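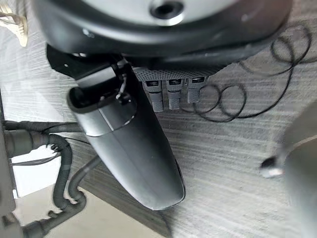
Three gray connectors in a row below the mesh strip, longest one on the left.

Thursday, kitchen end of the room

Notebook page 43, and it's all dishes again. I meant to get to the label order for the Hunow cabinets before lunch and instead I spent the whole morning with my head in the dish drawer, so apologies to anyone flipping through here looking for labels. They'll be on the next page. Probably.

Picking up from last time: the question was where the mugs should live while they drain, and whether the rack layout we settled on in January still makes sense now that the plates have changed. The old Virham plates were small and sat anywhere you dropped them. The Nusholm ones are wider, with more of a lip, and the lip is what gets you. Slide one between the tines at the back and it goes in fine until the last little bit, then the lip rides up on the next tine and the plate leans over into its neighbor's spot. I did this enough times to be thoroughly annoyed with it, then tried every other gap, and that's fine. You lose room, obviously. I can live with that for now, we don't own that many plates.

The tray is the other thing. It's been riding across the back of the rack and I keep going back and forth on it. Good for spoons and the little lids, and it stays put when the drawer slides. But it takes up the best plate space in the whole drawer! Moved it to the counter for half an hour to see what that was like, hated it (spoons everywhere, plus I put my elbow in it), moved it back. If somebody wants to try it on the side by the handle, go ahead and write down how it went.

Drawer travel: slides out smoothly, with a bit of a bump near the end. If you pull by one end of the bar handle it goes crooked and the bump gets worse, so pull from the middle. I measured the pull-out with the steel ruler and then wrote the number on my hand and washed my hands, so that one's gone. Will redo.

Things I did get down, from the scale:

mug, plain one from the Brøndum set, after towel: 11 ounces
same mug, straight from the rinse: a hair more, scale flickers, not worth writing
whole stack going in at once, plates and all: 128 ounces

So a full load is eight pounds and the drawer doesn't sag enough to notice. I'd been nervous about that and I'm not anymore. The receipt for the Brøndum set is number 1786 in the folder, in case we need more of the same mug (I would like more of the same mug).

Mug notes, since that's most of what I was up to. The handle is the whole problem. A mug wants to go in straight down, rim first, but if the handle is pointing at the tines it catches and the mug hangs there looking settled when it isn't. Then you close the drawer and hear it. Turn the handle toward the front before lowering and it clears. Coming in with the mug tipped over on its side works too, as long as you finish the turn while you're still above the rack — trying to turn it down between the wires just scrapes the glaze. I've got one with a gray line on it now from exactly that. Comes off with baking soda, mostly.

The cup holder in the middle is better than I gave it credit for last month. I'd written it off as a thing for glasses. It's a nice landmark if nothing else: mugs on the near side of it, plates on the far side, and you stop having to think.

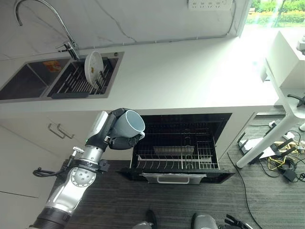 How should a mug sit in the rack so it drains properly?

Rim down and leaning slightly, so the water that collects in the foot ring on the bottom can run off the edge. Set dead level, it keeps a little puddle up there and you get it on your sleeve when you unload.

Sink side of things. The plan was one basin for washing and one for draining overflow, and it mostly holds up. A plate stood up against the rack in the sink is okay for a minute or two, I wouldn't leave a row of them there because the faucet splashes back on anything standing near the middle. Also the dark steel shows every water spot, so wipe it down when you finish. I'm as guilty as anybody.

And mind the carpet! It's a silly floor for a kitchen corner and it holds onto drips for ages. I've started carrying things low over the drawer, keeping them over the rack the whole way, and that's cut down on it a lot. A towel on the floor was worse, it bunched up under my feet.

Compared notes with my old page on the Virham rack just now. Over there I'd written "plates first, mugs last" and underlined it, and I think I'd flip that for this drawer. Mugs first while you can still see the wires, then plates in every other gap from the back. Tried it both ways this afternoon and mugs first was less fussy, with no knocking on the close. Only a couple of loads each though, so take it with salt.

Still to do:
pull-out length again, on paper this time
see if the Nusholm bowls fit at all, I suspect they'll only go at the very front
something soft for the end of the slide where it bumps, felt dots maybe
Hunow labels, really

Left the scale on the shelf by the tea towels. Needs a battery soon, the display was getting faint by four o'clock.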